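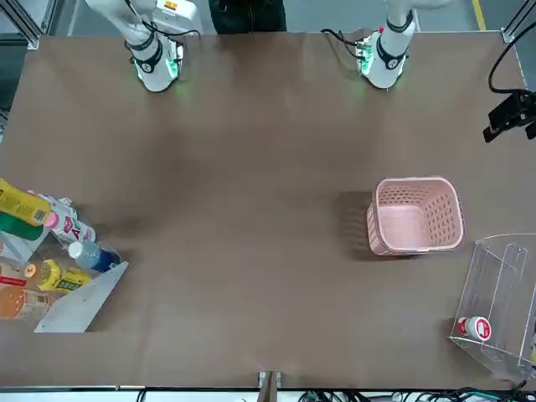 Kulel Community Help
Search all topics Go

Basket or clear stand for small bottles on a craft table?

Posted by tabletop_tess, December 2023

I'm trying to sort out a big table and have got stuck on something small. I have a pink plastic basket, the open-top sort with little holes all over the sides, and a clear acrylic stand with angled dividers that screws together. Both are meant for the same job, which is keeping small bottles together (glue, paint, correction fluid, that kind of thing). I only have space to keep one of them out all the time.

The basket is easy to pick up and move, but small bottles fall over in it and end up in a heap. The stand shows me what I've got. The trouble there is that the narrow bottles don't stay up between the dividers. I have a little white one with a red cap and I'd like it to stay upright so it doesn't clog or leak.

I also need the middle of the table clear when I cut paper, so whatever I keep has to live near a side. The table top is brown and marks easily, and I don't want anything with sharp feet dragged over it.

Has anyone used both and settled on one? And is there a way of keeping bottles upright in the stand without gluing bits to it? I paid more for it than I meant to at Yuen and would rather not spoil it.

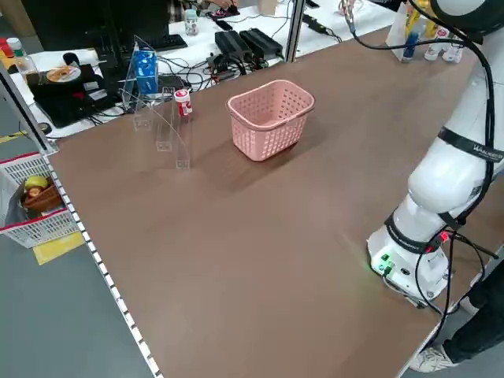

I should add that I don't mind buying a different basket if the holes are a problem. Mine is fine for dry things but I wonder about drips going through on to the table.

Replies

gluepotgreen

I had the same choice and kept both, but they do different jobs. The stand stays put and the basket travels.

For the stand, cut a strip of thick card or craft foam the same width as one of the slots and lay it along the bottom. Then cut a hole in a second strip, a shade smaller than the bottle, and lay that on top. The bottle pushes into the hole and the foam grips it. No glue needed, and you can lift the lot out when it gets mucky. My holes are 20 mm, which suits small glue bottles. Measure yours first as they vary a lot, and cut small. You can always open a hole up.

Check the screws while you are at it. They work loose if the stand gets knocked. Tighten them by hand with a small screwdriver and stop as soon as you feel them bite. Acrylic cracks at the screw holes if you force it, and I have a cracked one to prove it. Don't wipe it with anything containing alcohol either. Warm water with a drop of washing-up liquid, then a soft cloth.

For the basket, put a liner in. I use the lid of an old ice cream tub, trimmed at the corners. It catches drips and gives the bottles a flat floor to stand on. They tip a lot less on a flat floor than on a grid of holes.

As for the feet, small self-adhesive felt pads under the stand will stop it scratching. Torno sell a sheet of 40 and they have lasted me since June.

marrow_and_twine

Basket every time. Stands collect dust.

pl_papercraft

I help run the paper craft table at the Plillatden hall and we went through this when we redid the storage. We had 800 bottles and tubes on the list by the end, so we had to be fairly strict.

What worked for us was going by how often a thing gets used. Anything you reach for every time goes in the clear stand, where you can see the label. Everything else goes in a basket on a shelf under the table and only comes up when it's wanted. With one person and one table I'd do just the same on a smaller scale.

I'd put the stand at the side you don't cut from, a hand's width in from the edge so a sleeve doesn't catch it. If you are right-handed that probably means the left.

One thing I'd disagree with above is the craft foam. It soaks up glue and then the bottle sticks to it. We changed to cork tile offcuts, which cut just as easily with a craft knife and peel clean.

If a bottle has leaked once, throw the cap away and swap it for one off an empty. Standing it up won't cure a bad cap.

tabletop_tess

Thanks, the foam or cork idea sounds right. I have some cork tile left over so I'll try that first and put the basket underneath. Will measure the bottle tonight.

gluepotgreen

Fair point about foam and glue. Mine is mostly paint.

Contact us | © Kulel Community Help | Back to top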